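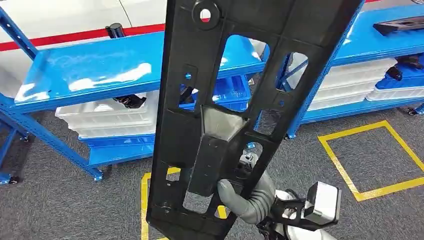 Tharun Poojary demandait l'autre jour s'il fallait vraiment réclamer un acompte à un client qu'on connaît déjà. Oui. Surtout lui.

Comment faire, vite fait :

Devis d'abord. Daté, signé, avec le montant de l'acompte en toutes lettres. Pas de signature, pas de travail.

Combien ? Moi 200 € sur une mission à 1 000 €. Certains prennent plus, à vous de voir.

Facture d'acompte séparée, avec son propre numéro. Ne pas recycler celui du devis — erreur que j'ai faite avec Gurnano en août, le comptable m'a tout renvoyé.

Délai : deux jours ouvrés pour payer, puis on cale la date de début. Pas avant.

Le client traîne ? Un mail, court. « Bonjour, je bloque votre créneau dès réception de l'acompte. » Rien d'autre, pas d'excuses.

Facture finale : total, moins l'acompte déja versé, reste à payer. Rappeler le numéro de la première facture. Si vous êtes à la TVA, la faire apparaitre sur les deux.

Annulation : écrire dans le devis si l'acompte est gardé ou rendu. Attention, acompte et arrhes c'est pas pareil, vérifier le mot employé avant d'envoyer.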